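Household Tips: Which Chores Can a Machine Take Over?

Readers keep asking whether it makes sense to wait for a robot before buying another laundry basket or a better mop. Short answer: buy the mop. The longer answer depends on the chore, so I have gone through them by room, with tips for getting by in the meantime.

Floors

This is the one job I would hand over today. A robot vacuum does well on bare floors and low rugs if you get the floor ready first. Pick up cords, socks and anything with fringe. Tuck in the bed skirt. Run it while you are out, and empty the bin every time even if it looks half full.

Hair on the roller is the usual reason one stops picking up. Cut it off with a seam ripper - scissors tend to nick the bristles. Wipe the sensors with a dry cloth once a month.

Mopping attachments are fine for dust and footprints. They will not lift dried jam. Put a damp rag on the spot for a few minutes and wipe it up by hand.

Dishes

The dishwasher is a robot we stopped calling a robot. It washes better than most people do, but it can't load itself. Scrape plates, skip the rinse, and face the dirty side toward the spray. Clean the filter under the tap with an old toothbrush. If glasses come out cloudy, try a cup of white vinegar on the top rack and run it empty.

Loading and unloading is still yours. Glasses, lids and forks all need a different grip, and a machine that handles one may drop the next.

Windows and gutters

Window robots work on big plain panes. On small panes with trim, a squeegee is faster. Wipe the blade between strokes and do the job on a cloudy day to avoid streaks. I have not seen a gutter machine I would trust on a roof with leaves packed down hard.

Laundry

Washing and drying were solved long ago. Folding was not. Cloth changes shape whenever you touch it, and a shirt never lands the same way twice. Machines that fold have mostly needed someone to clip or lay out each piece first, and by then you have done the slow part.

Two arms over a flat table is the setup that makes the most sense to me, one for each side of the shirt.

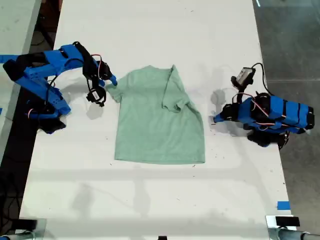

The flat table matters for people too. Folding on a bed is slow since the mattress gives. Use a counter or a table at hip height and try this order for T-shirts:

Lay the shirt flat and smooth it from the collar down.
Fold one sleeve in across the chest, then the other.
Bring each side in to the middle.
Fold the hem up to the collar, then once more if your drawers are shallow.

Araceli Lozano, who taught me this, does a basket of 60 pieces on Thursday evening and sorts by person before she folds anything. Sorting first saves more time than folding fast. Take shirts out while the dryer is still warm and you can skip the iron on most of them.

Fitted sheets I would not wish on any machine. Tuck the corners into each other, fold it into a rough square and put it inside its own pillowcase.

In the workshop

Sweeping up is the same story as indoors, except that screws and long shavings will jam a small robot vacuum. Run a magnet over the floor first. Sorting mixed hardware is still done by hand in my garage, with a muffin tin and 6 jars.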